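Search this site
Enter keyword
Menu

Give People Back Their Own Desks

I worked for five years at Hellwig, in the billing office on the second floor, and for four of those years I had a desk. Then the company brought in a system called Omlow, which let you book a seat from your phone, and the desk was no longer mine. There were 74 of us and 64 seats. The idea was that ten people would always be out, and most days that was true.

I think shared desks are a bad trade for most offices, and I think the people who choose them usually look only at the rent.

The case for them is simple. Empty desks cost money. If a tenth of your staff is away on a normal day, you can rent a smaller floor. Hellwig put the saving at 4,000 dollars a month. That is real money and I don't wave it away.

What the figure leaves out is the start of the day. I used to sit down at 8:30 and be working by 8:31. With Omlow I had to find my seat, raise the chair, plug in, find out that the monitor cable had gone missing, and go looking for another. Then I did it all in reverse before going home, when the desk had to be left clear.
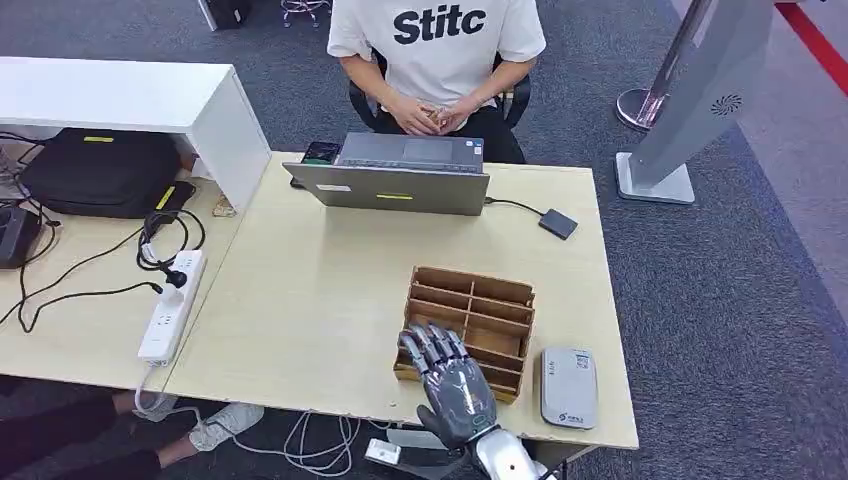 A laptop, a phone and an external drive on a desk.

Spread that across a whole office and you lose hours every week. They never show up on a bill, so they are treated as free.

There is also the matter of who sits near whom. When I had a question about a late account, I used to turn my head and ask. After the change, the person who knew the answer might be at the far end of the floor, or behind a pillar, and I would send a message and wait. Some questions I stopped asking. I guessed, and now and then I guessed wrong, and a customer in Kikcombe got the same bill twice.

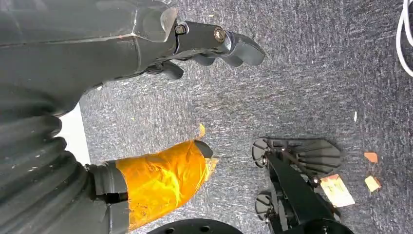 Shared desks wear out faster than owned ones, and the reason is plain enough. People take care of what they will have to use again tomorrow. The same goes for anything passed from hand to hand. Scuffs and a scratch on a dark gray housing, like the ones on the arm in the photo, do no harm by themselves, and any equipment that gets used will pick up a few. But an office chair with a loose arm is different. At Hellwig a chair like that would stay loose for weeks. Everyone who sat in it assumed that the last person had reported it, and the next morning they booked another seat. I did this myself, more than once.

Supporters of shared desks say that people mix more when they move around. I didn't see it. What I saw was people coming in earlier to get the same seat by the window, and a few who left a sweater on the chair overnight – which was against the rules – to warn the rest of us off. Within two months the floor had settled into a map that everyone knew. We had assigned desks again, only without drawers. 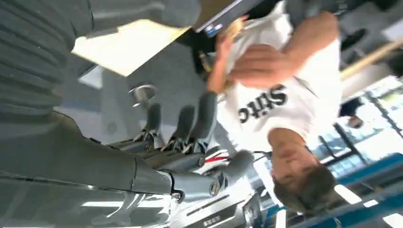 The drawers matter more than managers think. I kept a spare charger in mine, a mug, tea bags, and a folder of notes on odd accounts that I had built up over years. When the drawers went, the folder moved to a locker by the elevators. I opened it less and less, and in the end I took it home.

I now work at Zotus, a smaller firm, where each person has a desk and a few spare ones are kept for visitors. It is an older building and the carpet is ugly. The rent per head is surely higher than it was at Hellwig. I am at work within a minute of sitting down.

There are jobs where a shared desk makes sense. Sales staff who are in the building one morning a week don't need a seat of their own, and most would agree if asked. But they should be asked. At Hellwig we got an email in November and the labels were off the desks by the time we came back from the holidays.

If a company has to save on space, I would start with the meeting rooms. Ours held twelve and mostly had two people in them. Leave the desks until last – and if you do take them, count the minutes as well as the dollars.

Last updated: November
Comments (5)
64 shares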